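Speaker notes: Housekeeping rules for hand-held gripper collection
Maricruz Trujillo, Grolholm operators' day, Sep 18, 2021

Slide 1. Title. Skip the biography. State the scope: tabletop tasks, household items, two grippers, one operator. Mobile bases are covered in the afternoon by the Altmont group.

Slide 2. Why the rules were rewritten. The May revision ran to 3 pages and was read by most sites. The version before it was longer and was not. Of 963 episodes reviewed at Skustier after the change, 700 passed without a comment. Do not read the breakdown aloud. It is in the handout.

Slide 3. Surface. The rule says the covering must lie flat at the start of an episode and may be patterned. Patterned cloth is allowed on purpose. Sites keep asking for plain gray mats and the answer is still no. Record the covering in the session sheet, one line.

Slide 4. Objects. Soft items are the hard part of the standard. Packets, foam mesh, towels and masks have no fixed outline, so "centered in the jaws" means little. The text now says: both pads in contact, no finger on a loop or strap unless the task calls for it. Pause on this slide.

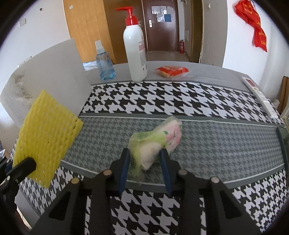
Same tabletop task set, two soft-item episodes.
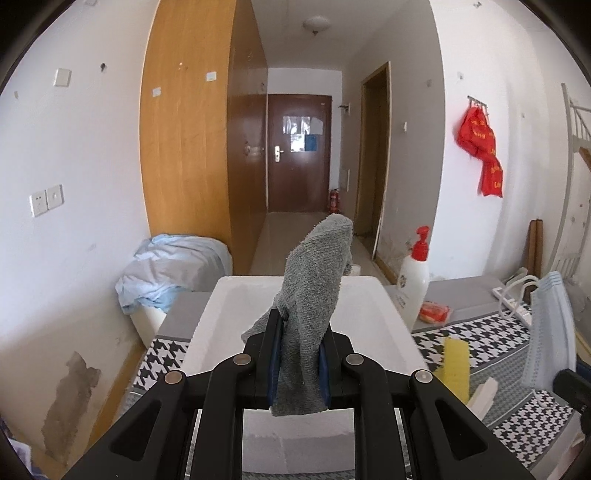
Slide 6. Bottles and liquids. Containers stay upright unless they are the task object. Caps closed. Spray heads locked if they lock. A container that tips ends the episode, including when nothing comes out. Medrano objected to this clause and their comment is reproduced in the handout with our reply.

Slide 7. Two-handed work. Either gripper may lead. The operator names the leading side before starting and does not change it. If the grippers touch each other, log it and continue. If a pad shifts on its finger, stop and reseat it.

Slide 8. Background. Doorways and halls may be in view. People may not, other than the operator's hands. Papers with names or addresses come down or get covered before the first episode of the day. Exit routes and extinguishers stay clear of equipment. This one is a safety rule and has no waiver.

Slide 9. Session length. Limit is 900 seconds of continuous handling, then a break. Expect a question about whether resets count. They do.

Slide 10. Open items. Wording for transparent film is still in draft. Pad replacement interval is not settled. Send comments through the site lead, one per line, with the clause number.

Questions. If asked about Altmont's waiver form, refer them to clause 4 and move on.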